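Kapitel 4
Greifen, ohne zu quetschen

Meinen ersten Greifer habe ich im Januar am Küchentisch verschraubt, und er konnte genau eine Sache: Joghurtbecher zerdrücken! Aishwarya Chettiar aus unserer Werkstatt meinte damals nur, ich solle doch bitte weichere Finger drucken. Also habe ich gedruckt (6 Versionen, die Reste liegen noch in der Kiste), und irgendwann waren wir bei den gerippten Einsätzen in Magenta.

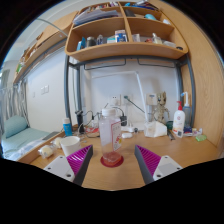
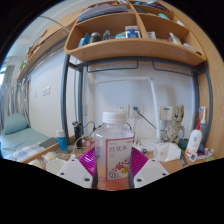

Handgeführter Greifer mit gerippten Einsätzen, Plastikflasche auf dem Schreibtisch

Am liebsten übe ich immer noch mit Zeug, das sowieso herumsteht. Dünnwandiges Plastik verrät einem sofort, ob man zu fest zupackt – es knackt nämlich. In diesem Kapitel bauen wir die Finger nach, und zwar erst mal ganz ohne Motor. Legt euch dafür schon mal vier Schrauben und einen kleinen Inbus bereit.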